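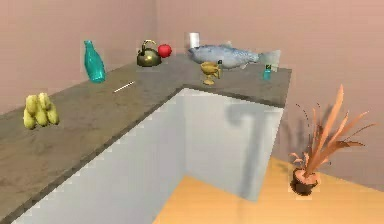
Section 4. Preparing a Simulated Kitchen for a Test Run

These rules apply to every operator of the Zororeo simulation package. Read the section in full before starting a run.

1. Open the scene and confirm that every object rests on the counter or the floor.
2. Keep the scene settings unchanged once a run has begun.
3. Set the step limit to 2000.
4. Move the arm to its start position at low speed.

CAUTION: Do not start a run while a contact warning is open. Clear the warning first - then reload the scene.
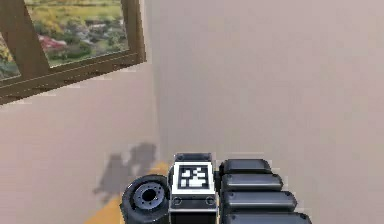
Luminița Costache
Standards Editor, Jekura
26/03/2026

5. Check that the square marker on the gripper's white plate is in full view of the wrist camera. No part of it may be covered.
6. Compare the marker number in the log with the one in the set-up file. If they differ, stop and report the fault.
7. Repeat the run 10 times with the same settings. Save all results, including failed runs.

NOTE: Results from a simulated scene do not approve a task for use on a physical robot. A separate review under Section 6 is required.

Logs must be kept for 14 days. Requests for a longer period go to Kimutai Mussa, Records Office.

Shares 14 | Comments 10

© Jekura. Contact the Standards Desk | Back to top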